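Beditbridge Over-Sofa Tray and Bed Table
Home > Living > Tables and Trays > Beditbridge

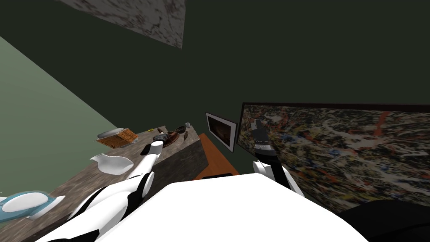 If you've ever tried to eat soup on a couch with a dog on one side and a kid on the other, you already understand the Beditbridge. It's a long, narrow table on two sturdy ends that straddles your lap, your mattress or the arm of the sofa, and it stays put while you wriggle about underneath it. We've been using one in our own lounge since last July and it has hardly been folded away.

The idea came from Tâm Đinh, who built the first one for her mum after a hip operation. Mum wanted to do her jigsaws in bed and every tray in the shops was either too small or tipped the moment she moved her knees. So Tâm made a bridge wide enough to clear the whole person, with a lip along the back edge to stop the pieces going down the side of the mattress. The jigsaw got finished, the neighbours wanted one, and it grew from there!

What it's made of

The top is solid rubberwood with a clear matte finish that we can wipe down with warm soapy water and not think about again. The legs are powder-coated steel in a soft charcoal colour. They slide in and out on a locking track, so you can set the width to suit a single bed, a king single or just the seat of an armchair. There's a felt strip under each foot, and a spare set in the box (the felt does wear if you drag it over tiles every day, so hang on to those).

Height is set with a pin on each leg. Do both sides to the same hole before you put anything on top. I have learned this with a full cup of tea.

Size and weight

Top: 72 cm long when the side leaf is down
Leaf: adds a bit of elbow room on the right, or flip the whole table around to have it on the left
Height settings: 8
Weight: light enough to lift one-handed by the centre rail, heavy enough not to skate off the doona

Colours are Natural, Smoked and Hoàng. The last one is Tâm's pick, a warm golden yellow stain that looks brilliant against white linen and, I reckon, even better against a dark wall. It varies a little from board to board. If you're ordering 2 tables for the same room, mention it in the order notes and we'll pull them from the same batch.

What people use it for

Breakfast, obviously. But we've also heard from quilters who park it over the ironing board end of the spare bed, a retired teacher who does all his marking-style crosswords on it (in pen!), and a new mum who kept hers loaded with water, toast and the remote for the whole first month. It's a very good height for a laptop if you sit up straight, and a slightly naughty height for a laptop if you don't.

A few people have asked about using it as a standing desk on top of a regular desk. It'll go there, but the steel ends are a bit too far apart for most desks and you lose a lot of surface. There are better things for that job.

Petbridge

The little sibling is called Petbridge, and it's a low version with a recess for two bowls. Older dogs and big cats seem to like eating from it without bending so far down. Same timber, same finish, same felt feet. The bowls are stainless and go in the dishwasher. The table part doesn't, please.

Looking after it

Wipe up spills within the hour, especially anything with turmeric or beetroot. We use Brultora timber balm twice a year, a thin coat on a rag, left overnight and buffed off in the morning. It brings the colour right back and it smells of oranges. A small tin comes with every full-size table. Scratches in the Natural finish can be sanded lightly along the grain and balmed over. With Smoked and Hoàng, send us a message first and we'll post you a sachet of the matching stain.

The locking track wants a quick brush out now and then, as crumbs find their way in there. An old toothbrush is perfect.

Putting it together

The legs come folded flat and click into the rail. You'll need the hex key in the packet and somewhere soft to lay the top while you work. Leave the bolts finger tight until all of them are in, then go around again and snug them up.

Price and delivery

Beditbridge, any colour: $475
Replacement felt feet: free, just ask
Pick-up from the workshop is welcome, but message ahead so somebody can help you to the car.

Page updated 06/06/2021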